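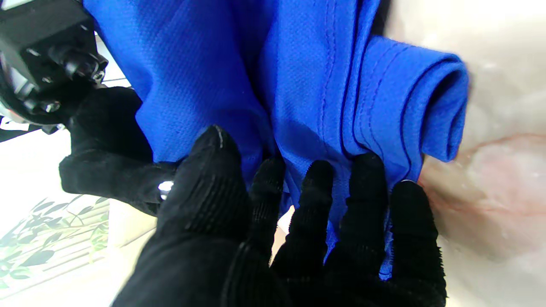 Re: [leltthorpe-home] Knit shirts that won't stay folded

From: Othmane Nasr
To: leltthorpe-home list
Date: Jun 13, 2018

Hi Graham and everyone,

Oh, I have opinions about this one! I've been going through the whole shirt pile this month (mine, plus a big sack from the Dingate softball team, so nearly 80 shirts altogether), and I think I finally have a way of doing it that I don't hate. I'll answer in pieces under your message.

Graham Tapley wrote:
> I have a drawer full of knit shirts, the kind with the bumpy texture,
> and every time I fold them they slump. They look great when I put them
> in and by the next morning they've slid over sideways like a stack of
> pancakes. I've tried the folding board somebody recommended here in
> April and it works OK for T-shirts but the knit ones just laugh at it.

I had the same trouble with the board. A stiff woven shirt will hold whatever crease you give it, but that bumpy knit is springy and it wants to go back to being a heap. If you pick one up by the middle it just drops into long soft folds and slips down between your fingers. I have a royal blue one that is the worst of the bunch, gorgeous color, goes nearly navy down in the folds, and behaves like a wet noodle.

So first thing, I quit lifting them from the middle. I find a seam and hold on there. The double rows of stitching are a lot firmer than the cloth on either side, and you can feel them with your fingertips even when the whole thing is in a wad. Side seams are my favorite. Pinch near the top, run your other hand down to the hem, give it one good snap, and lay it face down. If you lay it down before you've found the seams you'll be chasing wrinkles for the rest of the afternoon, and I say that as somebody who spent years doing it!

> Also the hems. The bottom hem and the sleeves roll up on themselves
> in the dryer and then they stay that way. Do I really have to iron
> every single one? My wife says nobody irons polo shirts. I would like
> her to be right.

She's right, or right enough for me. What I do is unroll the hem while the shirt is still a tiny bit damp. Put your thumb inside the roll, fingers outside, and slide along the stitching from one side seam to the other, tugging just a little as you go. Then the same on the sleeves, which is fiddlier because there's less to hold. If it's already bone dry and set in a curl, I mist it from a spray bottle, flatten it with my palm and leave it lying there for 10 minutes while I do the socks. It doesn't get them all. The Tiongson shirts (the heavy ones the team got two seasons back, some of you have them) curl no matter what, and those do get a quick pass with the iron from the inside.

Don't pull hard on the hem. I stretched one out so badly it went wavy like lasagna and it never came back.

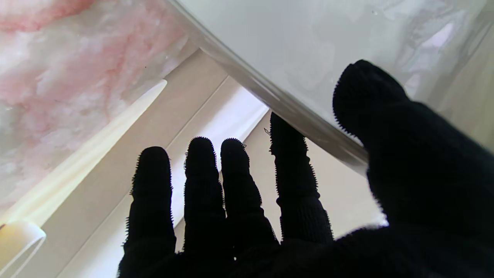
For the folding itself I'm down to 3 folds and I do them on the table instead of the bed. The bed gives too much. Shirt face down, one side in toward the middle with the sleeve laid straight down along the back, other side the same, and then I fold the bottom up to just under the collar. I used to do thirds on that last one, and with thin T-shirts I still do, but a thick knit folded in thirds turns into a little sofa cushion and pops open again. Press it with your forearm, from the fold toward the open edge, to get the air out.

> Last question, are bins any better than a drawer? I measured the
> drawer and it's deeper than I thought, so there's a lot of room for
> them to fall over.

Yes, for these shirts I like bins a lot better, or a divider in the drawer if you don't want to buy anything. The slumping is mostly them having somewhere to slump to. I've got the shallow Plendix bins and I stand the shirts on edge, folded side up, packed so they just touch. If you have to shove the last one in, take it out and start a second bin, or you'll squash the collars. Half full is no good either. I fill the gap with a rolled towel until the missing shirts come back from the wash.

A couple of odds and ends while I'm at it. Turn them inside out for the wash, the little bumps pick up lint from anything fuzzy and it is a real pain to get out of a dark or bright color. Button the placket if there is one, at least the top button, or the collar ends up facing some direction of its own. And check the label before you copy my dryer habits. Most of mine are a blend, but the couple that are 100 percent cotton come out shorter if I leave them in until dry, so I pull those early and finish them flat over the rack.

One thing I haven't solved is the ribbed cuffs on the older shirts. They've gone loose and flare out like little bells, and folding them under leaves a lump. Has anybody here tried running elastic thread through the inside? I have a spool from another project and I'm tempted to try it on one nobody would miss, but if it puckers the knit I'd like to hear so before I start poking holes in it.

Graham, if you want, bring a few of yours by and we can do them together at my table, I have coffee and far too many towels. And tell me how deep that drawer is, I may have a spare divider that fits.

Othmane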